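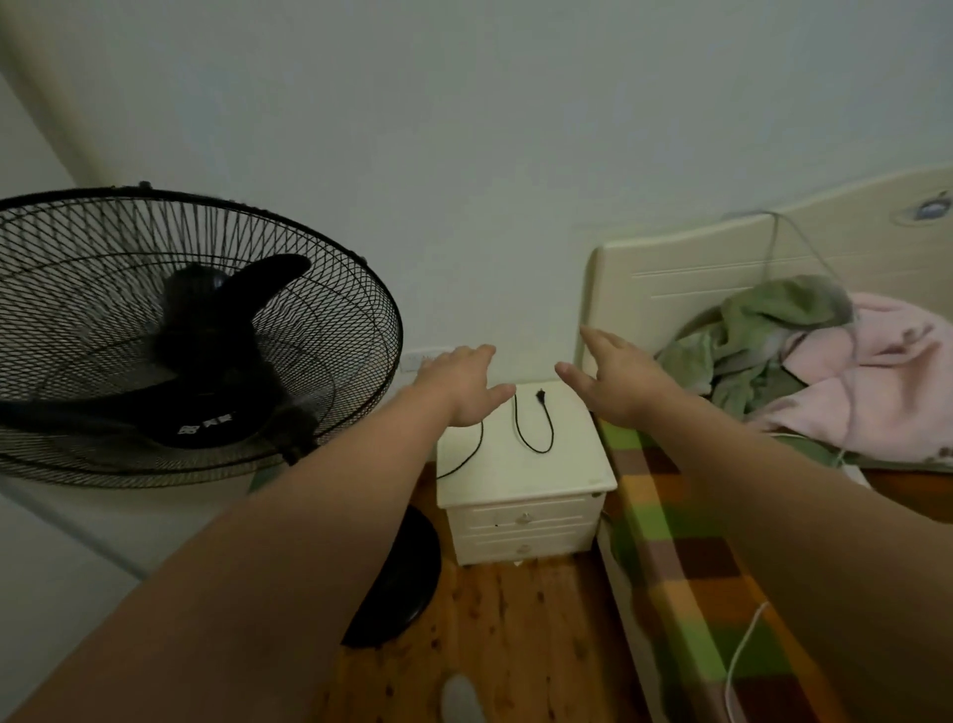

Fig. 1. Hands, cord, outlet, fan: the household task at its starting point.

Unit 5: House Rules for Recording and Running Home Tasks
Notes by Consuelo Ayala, revised August 10, 2022

Last unit we did factory cells, where the floor is painted and the people stay behind a fence. A bedroom has no fence. It has cables, bedding and a fan, and the person who lives there would like to go to bed at some point.

Our working case is plugging in a fan. Everyone groans at this until they try to write it down. Look at Fig. 1 and find the plug on the cabinet top, then the outlet on the wall just to the left. A short trip for a hand. Now write the rules a machine would need to make the same trip in a stranger's house.

The rules we use

1. Cords are obstacles until proven otherwise. A planner that treats a black cord as a stripe painted on the furniture will drag the furniture. Note the white cables at the bed as well. They belong to some other job and should be left alone.

2. Grip the plug body, never the cord. Your grandmother knew this one. Write it down anyway, with a force limit.

3. Check the switch before the plug goes in. If the state of the appliance is unknown, log it as unknown. "Probably off" is not a state.

4. Keep fingers and grippers out from behind the wire guard. The guard is there for people. Thinner tools fit through it.

5. Soft things on a bed may have someone under them. Treat any pile of bedding as occupied for purposes of speed and reach.

6. Stop means stop where you are. It does not mean finish the insertion and then stop, which was the reading Gervasio Troncoso's team defended for most of March.

On demonstrations

When a person shows the task, start with both hands open and in view. Do not tidy first. Sets recorded in spotless rooms gave us a policy that did well in spotless rooms — the Cáceres set has almost 3,000 clips and hardly a crumpled blanket in it.

Get written consent from the householder, and say which rooms. Bedrooms get their own line on the form.

For next time

Read the Hakier handout, pages 5 to 12. Then write a stop rule for the fan task in 90 words or fewer. Uriel Lagos will grade them, and he does count.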